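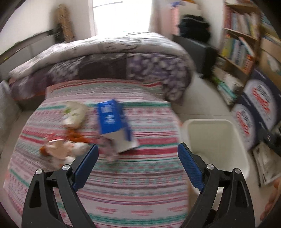

She mends sheets for a living, and she has opinions about yours

Filed under: Home & Makers

I got to Trurbridge a little early and she put me to work straight away, holding one end of a double sheet while she looked for the thin spot. She found it in seconds. "It's always where the hips go," she said. "People think it's the feet. It's never the feet!"

She started mending bed linen five years ago, after a small hotel over in Egan asked if she could save a closet full of old cotton sheets. She said yes before she'd seen them (big mistake, she told me, laughing). There were over 900 pieces. It took her most of a year, and by the end she'd quit her job at the feed store.

I asked how she decides what's worth fixing. "If I can read a newspaper through it, it's pillowcases now," she said. "If I can't, I'll turn it." Turning means cutting the sheet down the middle and sewing the outside edges together, so the worn part ends up on the sides - my grandmother did it, and I'd forgotten all about it until that afternoon.

She charges by the seam and won't take fitted sheets. "The elastic goes and then they blame me." She also thinks most of us use far too much detergent, and I went a bit quiet at that point.

Does she ever buy new? "Two sets, in May, from the outlet in Gostorville. I felt terrible for a week." Then she grinned. "They're very nice sheets, though."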